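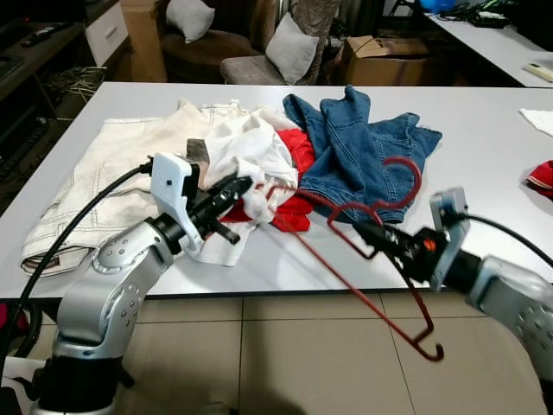 One bride wrote to us in March that she still doesn't know who steamed her veil, moved the gift table out of the rain and found her uncle a chair, and that she would like to thank them. It was one of our day-of assistants. We need more of them for the coming season.

Wedding Day Assistant (part-time, seasonal)
Zulance Weddings & Events, Skiltska
Posted April 3, 2022

Zulance plans and runs weddings at Fang Barn, the Bruro House garden and a number of smaller places nearby. Our largest wedding last season had 200 guests. Most are a good deal smaller. Each wedding has one lead planner and 2 assistants, and this ad is for the assistant positions.

What the work is

You will arrive before the vendors and stay until the rental items are packed. In between you will:

- check deliveries against the planner's list and sign for them
- set out place cards, favors, programs and the guest book
- show the florist, the band and the caterer where to unload
- keep the wedding party on schedule and line them up for the ceremony
- help with clothing problems (bustles, loose buttons, wrinkled linens, boutonnieres)
- answer guests' questions about parking, restrooms and the shuttle
- collect cards, gifts and personal items at the end and hand them to the person the couple has named

You will not serve food or drinks. The caterers bring their own staff for that.

Hours and pay

Wedding days run 10 to 12 hours, with a paid meal break. Pay is $25 an hour, including training and travel between sites on the same day. Tips are split evenly between the assistants. We send out the schedule a month ahead and you mark the dates you can work. We ask for at least two weddings a month while the season is on. Rehearsals are optional extra shifts and are paid at the same rate.

What we are looking for

You must be 18 or older and able to lift 25 pounds. You need to be on your feet most of the day, outdoors for part of it, and comfortable talking to people you have just met. You should be able to follow a written timeline and tell the planner right away when something is running late.

Experience in catering, hotels, theater or retail is useful but not required. Basic hand sewing is a plus. So is a second language. A driver's license is needed for Fang Barn, where there is no bus.

Dress is plain black, with closed shoes. We supply the apron, the radio and the emergency kit. Please keep your phone put away during the ceremony, and do not post photos of any wedding before the couple does.

Training

New assistants attend one paid afternoon at our office and then shadow a full wedding before working one on their own. The afternoon covers the radio, the vendor list, bustle types, pinning flowers and what to do in bad weather. You will get the training dates when we offer you the job.

How to apply

Send a short letter and a list of past jobs to Zulance Weddings & Events, P.O. Box 651, Skiltska, or bring them to the office during opening hours. Include a phone number, two references and any dates you already know you can't work. Let us know if you and a friend would like to be scheduled together. We can often do that, but each of you needs to apply separately.

Interviews take half an hour and are held at the office. We reply to every application, and we will keep yours on file for the fall season unless you ask us not to.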